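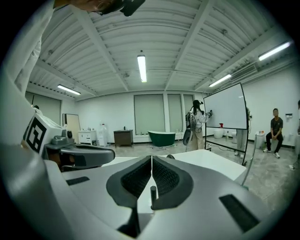
Finger pads closed, second gripper-like device at left.

Section 3: Setting up your Drodon worm farm

Welcome to the fun part! By the end of this section your tubs will be stacked, bedded and ready for worms, and your kitchen scraps will have somewhere better to go than the bin.

Before you start

Pick a shady spot out of the afternoon sun. A carport, a laundry or the south side of the house all work well. The full farm gets heavy, so build it where you want it to live.

1. Stand the base on its legs and push each one in until it clicks.
2. Screw the tap into the base by hand. Put the rubber washer on the inside.
3. Lay the mesh over the base and sit the first tray on top.
4. Soak the coir block in a bucket of water until it falls apart -- it swells up beautifully, so use a bigger bucket than you think!
5. Squeeze out handfuls of coir and spread it across the tray. It should feel like a wrung-out sponge.

Note: The washer is part 151 in the spares list. If the tap drips, check that the washer is sitting flat before you tighten anything.

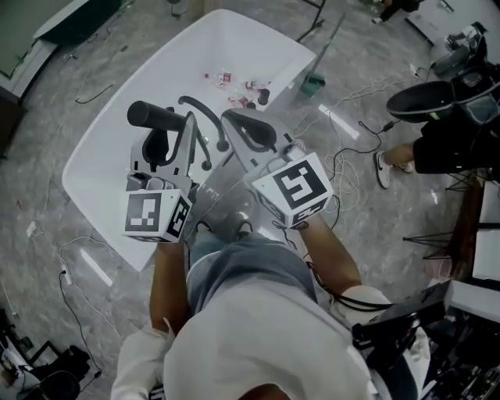

Trinh Dương
Guide writer, Drodon home composting

Adding your worms

6. Tip in 2000 worms, along with whatever bedding they came in. Evening is best, when it's cooler.
7. Leave the lid off under a light for the first night. Worms dislike light and will head down into the coir.
8. Cover them with damp newspaper or a piece of hessian, then put the lid on.
9. Wait two days, then bury a small handful of chopped scraps in one corner.

Caution: Go easy on citrus, onion and garlic. Never add meat or dairy.

Caution: On days of extreme heat, feed less and lay a wet towel over the lid. A frozen water bottle on top of the bedding helps too.

Note: Leave the tap open with a jug under it. The liquid that drains off is great for the garden -- water it down to the colour of weak tea and your tomatoes will love it.

When the first tray is full, go to Section 4, Adding a second tray.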